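Do You Really Need Eight Glasses of Water a Day?

Somebody has probably told you to drink eight glasses of water every day. A teacher, maybe, or the side of a bottle. It sounds like a proper rule. But who decided it was eight? And how big is the glass?

Ask that second question and things get wobbly. A small glass might hold 200 millilitres. A big one can hold twice as much. So eight glasses for you could be four glasses for your cousin, and you'd both be told you were doing it right.

Then there's your food. Cucumber, soup, oranges and even boiled potatoes have water in them. Milk is mostly water too. The rule never seems to mention any of this.
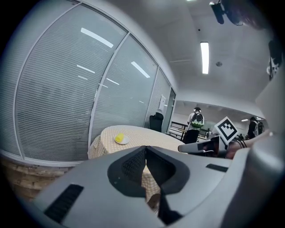

People are different sizes as well. A toddler and a grown-up builder can't need the same amount, and a hot day spent running about is nothing like a cold one on the sofa - so one number for everybody looks a bit fishy to me.

Your body has its own way of asking. It's called thirst. When you've lost some water, your brain notices and makes you want a drink. You may need a reminder when it's very hot or you're busy playing, and if you're poorly, listen to the grown-up looking after you.

Next time you hear a rule with a neat number in it, try asking where the number came from. Aaliyah Hiebert, aged nine, from Erkovstead, asked three adults about this one. She got three different answers.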